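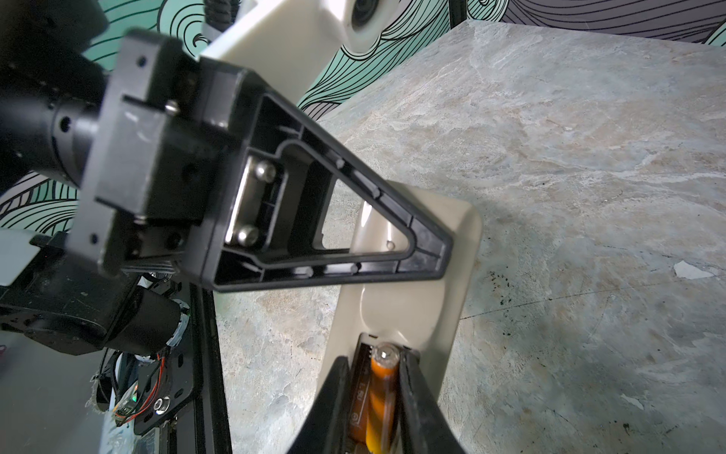 Blagoje Stan would settle for a machine that changed the batteries in his smoke alarm, and he'd pay 1,570 dollars for it tomorrow. He told me this on a Sunday, over the shrieking of the alarm.

I have been promised a robot butler since I was 14. What I have is a disk that eats socks. So in August I went to Ullton, where a small outfit called Stekden is teaching pairs of arms to do the dull jobs, batteries included.
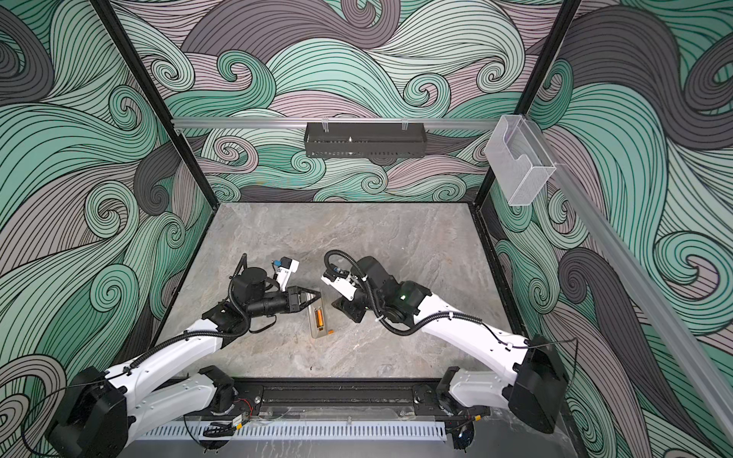
Can it do the job without help? Some days, if the parts start out where it expects them, and much less often when they don't.

Hinata Noguchi, who runs the tests, named the two arms Ignacio and Jesumari. She says they get along better than most couples assembling a bookcase. On her best afternoon they finished 11 tries out of 14. A bored nine-year-old would beat that, but would also want a snack.

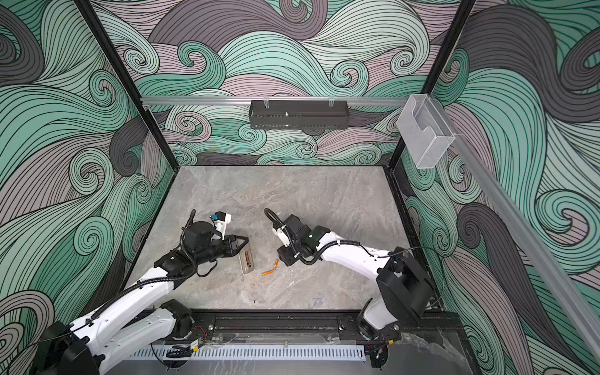
The trouble is all in the small stuff. Picking a thing up was the easy part, Noguchi says — it's the springs, the lids and the turning-it-the-right-way-around that eat up her week.
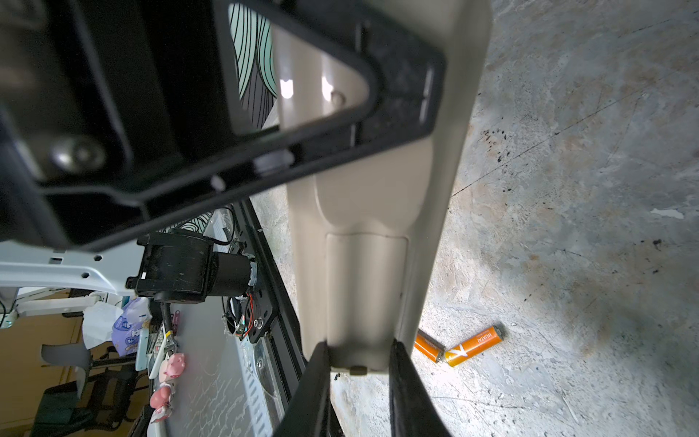

Shop floors will get there before kitchens do, I suspect. A factory can keep every part in its tray. At home, things wander. Two AA batteries lying on a concrete floor are a five-second errand for me, grumbling included, and a research problem for Jesumari. Stan, meanwhile, has bought a stepladder.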